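4.2 Learning when to let go: cloth handling with two arms

We now turn to the part of the study we enjoyed working on most. The rigid-object tasks in Section 4.1 gave us a clean way to compare policies, but they say little about what happens when the object has no fixed shape. A cloth can be picked up from almost anywhere, and nearly every one of those grasps changes what the cloth will look like a second later. This makes it a great test for the central idea of the paper, which is that a policy should predict how long to commit to a motion as well as the motion itself.

Setup. All trials in this section were run on the Cosholm station, a two-arm setup with a parallel-jaw gripper on each arm and a camera mounted at head height between them. The arms face each other across a white table. A blue tray sits at the left end and a basin stands beyond the right end, so each arm has one container within easy reach. The policy receives the head image, the joint positions of both arms, and the opening width of both grippers. It gets no depth, no force reading and no model of the cloth. We kept the room lighting as it was and made no effort to clear the floor behind the table, as we wanted the policy to cope with an ordinary background.

The task has two stages. The right arm must first take hold of a cloth lying on the table and gather it enough to lift it clear. It must then carry the cloth over the rim of the basin and release it. The left arm takes no part in the carry, but it is controlled by the same network and is free to move, so a policy that confuses the two arms will show it quickly. We found this a surprisingly useful check. An earlier version of our model would twitch the left gripper every time the right one closed, a habit it had picked up from the rigid-object data, where the two arms often grasp together.

Training data. We collected 1126 demonstrations by teleoperation in February. Operators were told to work at a comfortable pace and to try again after a poor grasp without restarting the recording. As a result, many demonstrations contain a slip followed by a recovery, and we kept them all. We believe these recoveries are worth a great deal. They show the policy states it will certainly reach on its own, and they show a person getting out of them.

Method. The policy, which we call Irngate, outputs a chunk of future actions together with a commitment length. During training, the commitment length is supervised by how well the chunk predicted at one time step agrees with the chunk predicted a few steps later. Where the two agree, the model is taught to commit for longer. Where they drift apart, it is taught to stop and look again. No extra labels are needed, and the added head is small enough that we saw no change in control rate.

Figure 3 gives a sense of the part of the task where this matters most. The fingers of the right gripper have closed on the cloth, which has bunched up in front of them, and much of what the policy would like to know is hidden in the folds. The exact shape of the wad depends on details that cannot be seen from the head camera.
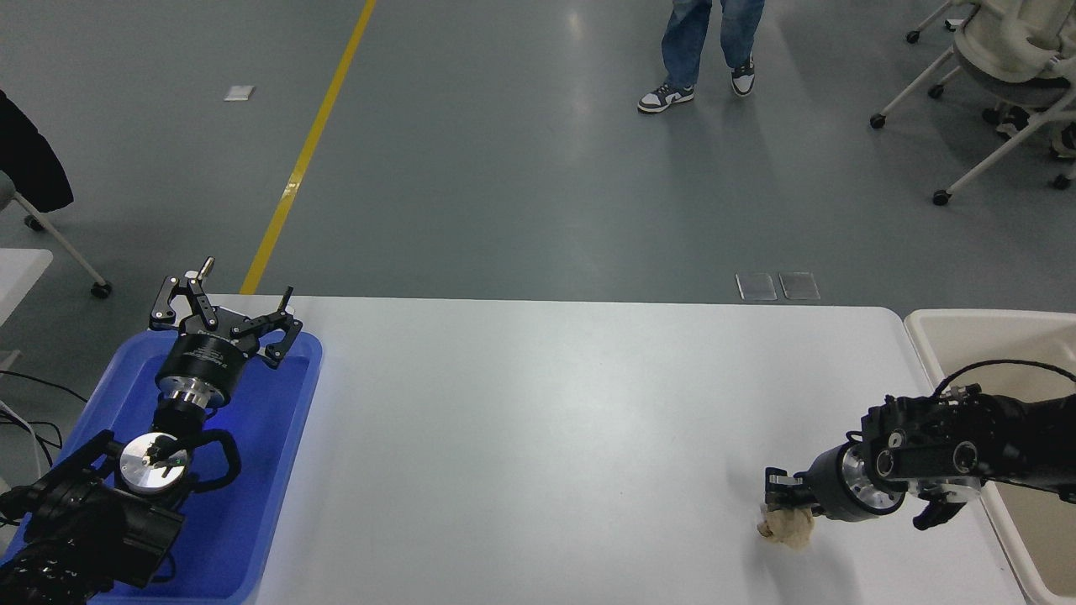

Figure 3. Head-camera view of the cloth task. The right gripper holds the cloth against the table; the left gripper is open above the tray.

In states like this one, Irngate predicts very short commitments. It takes a few small steps, looks at how the cloth has moved, and plans again. Once the cloth hangs free of the table, the predicted commitment grows and the arm sweeps to the basin in one smooth motion. We did not tell the model where one stage ends and the next begins, and it was a real pleasure to see the boundary appear in the plots by itself — in nearly the same place that our operators would have drawn it.

Baselines. We compare against Moser, a chunked policy with a fixed commitment length, and Videck, which replans at every step. Both use the same image encoder and the same demonstrations as Irngate, and all three were trained for an equal number of updates. For Moser we tried several fixed lengths and report the best one.

Results. Irngate placed the cloth in the basin in 98 percent of trials. Both baselines did worse, and they failed in different ways. Moser tended to lift too early. Having committed to a long chunk just as the fingers closed, it would carry on upward with only a thin pinch of fabric and lose the cloth partway. Videck rarely lost the cloth but often dithered above it, closing and reopening the gripper as small changes in the image pulled it toward one fold and then another. It reached the time limit far more often than the other two.

We also looked at what happens when the cloth is disturbed by hand during the approach. Here the gap between the methods widened. Irngate shortened its commitments as soon as the cloth moved, and then settled again. Moser usually finished its motion toward the old position before correcting. Videck reacted fastest of all, and if reaction time were the only measure it would be the clear winner.

Ablations. Removing the recovery segments from the demonstrations hurt all three policies, and it hurt Irngate the most. Our reading is that the agreement signal needs examples of things going wrong, or the model has little reason to predict a short commitment anywhere. Cutting the training set in half had a milder effect. Stopping training at 2000 updates gave a policy that already reached for the cloth sensibly but predicted nearly the same commitment length everywhere, which suggests that the head learns late and that early checkpoints should not be used to judge it.

Limits. The cloth always starts on the table in easy reach of the right arm, and we have tested only one basin position. Very flat cloths remain hard, since the fingers have little to close on and the head camera offers few cues about height. We also see an occasional release in which a corner stays caught between the fingers and the cloth is dragged back over the rim as the arm withdraws. The policy does not notice this, and a wrist camera would probably help. We return to the question of camera placement in Section 5, where we repeat the rigid-object tasks with the head view partly blocked.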